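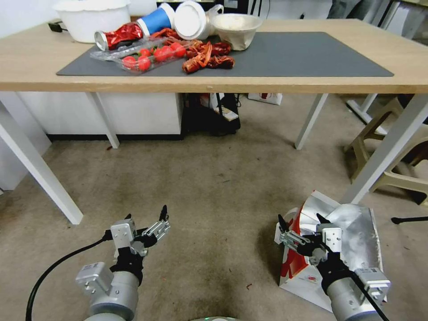 Progress report no. 2 to the Plurkero small grants desk
Project: Skerance, two-arm table clearing robot
Site: shared workshop, Stollville
Date: 15/05/2026

1. Status

The build is mechanically complete. Both arms are mounted on the body, wired and driven from a single controller. Each carries a two-finger gripper. Work since the last report has been on gripper mounting, cable routing and the first table-clearing trials. Spending is inside the award. The schedule has slipped in one respect, described in section 5.

2. Mechanical work

The original gripper mounts flexed under load and have been replaced with metal brackets. Flex at the fingertip is now small enough to ignore for light items such as cups and cans. It is still a factor when the fingers press down on the table, and the controller limits downward force for that reason.

The arm cables run outside the arm segments. The left cable still forms a loop out to the side of the arm. The loop gives the wrist its full rotation but can catch on table legs when the arm is low. A shorter cable with a clip at mid-segment has been made up and will be fitted before the next set of trials.

3. Test layout

Trials use the workshop's wood-topped table with a dark grey mat laid over most of it. The mat gives the fingers some compliance and keeps light objects from sliding. The right half of the mat is kept clear as a placing area. Objects start at the left and centre.

The current object set is the leavings of a meal: a drinks can, a paper cup, a lidded plastic cup, a paper bowl, a clear clamshell of cherry tomatoes, a pile of cooked crayfish and a white plastic basin. The can and cups are laid on their sides, the bowl is upright. The proposal named only rigid items. Food was added at the request of the Plurkero reviewer, and the set has been kept fixed so that results can be compared.

The floor is included in the task. A foil bag on the carpet in front of the table is the only floor object at present. The bag, box and cabinet under the table are to be left alone, and the planner treats that whole area as closed.

4. Results

The trial series stands at 72 runs. Findings by object:

Can. Reliable when the grip is across the body. The crumpled shape means the long axis is sometimes misjudged and the fingers close on the end.

Paper cup and lidded cup. Reliable. Grip force had to be lowered for the paper cup, which collapsed in early runs. The same lower setting is now used for both.

Bowl. Picked by the rim. Acceptable when empty. Residue on the inside face reduces grip and the bowl tilts as it is lifted.

Clamshell. The clear plastic is poorly seen by the depth sensor, which returns the tomatoes inside and not the lid. The arm then aims too low. A fixed height offset works for this container but will not carry over to others.

Crayfish. Poor. Shells and claws interlock, so a single grasp often brings up several or none. The fingertips also need wiping down between runs.

Foil bag on floor. Both arms can reach it. Reflections shift the estimated position between readings, and the present method is to average several before moving.

5. Delays

Replacement finger pads were ordered from Cuadros and arrived in the wrong hardness. The exchange has been agreed. The crayfish and bowl work is held until the correct pads are in, which moves the end of this phase into June. Software work has continued in the meantime.

6. Budget

The second payment of £2,000 was received and is committed to the pads, the shorter cables, a second depth sensor and workshop rent. No change to the total is requested. The second sensor was not in the original plan and is paid for out of the sum set aside for machining, most of which was done in the workshop.

7. Next period

Fit the new pads and the left cable.
Mount the second sensor at an angle to the first and repeat the clamshell runs.
Write a separate grasp routine for piled items.
Run the full set, table and floor, 6 times without operator input.

Run logs and the bracket drawings will be sent with the next report.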